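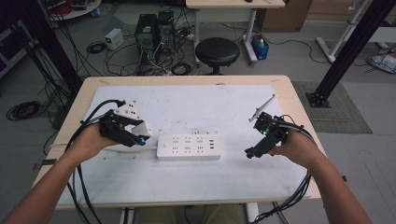
I've come around to the view that the stop button is the most oversold part in our whole business, and what changed my mind was a fault on a Wednesday afternoon with no crash and no smoke. We do hand-held gripper work at Bodico, which means a person grips the things, one per hand, and does a chore at a table while everything gets logged. The lights are what you learn to trust. A little blue one at the tip of the left gripper, a little green one on the body of the right, and if they're glowing you carry on with the power strip or whatever is on the table that day. Well, they glowed all afternoon! And the left side had quit sending its finger position after nine minutes.

We lost 1319 recordings before anyone checked, going back through a batch we'd already shipped over to the Akness people. The cause was dull. A cable bundle had been tugging on its connector every time somebody reached across the table, and one wire let go. The light runs off power, the data runs off a different wire, so of course the light stayed on.

My gripe is with what came next. The review ran to 54 pages (I read them all, with coffee) and most of it was on emergency stops. Who can reach one, how fast, what color. Fine, I like stop buttons. But you only hit one when you know you're in trouble, and we didn't know.

I used to work on the Bellamy line, where an arm kept moving on a stale reading and put an 80 pound crate through a guard rail. Same fault, if you ask me, just with more muscle behind it. The panel was lit up like Christmas there too.

So I'd like a light that goes out when the data does. Sato quoted us a connector with a proper clamp on it, and I'd buy those as well, plus a strap so the cable hangs off the wrist and leaves the plug alone. It's cheap stuff. I've asked twice now and I'm going to keep asking.

Posted 09/05/2018 | Contact the author | Copyright 2018, all rights reserved | Back to top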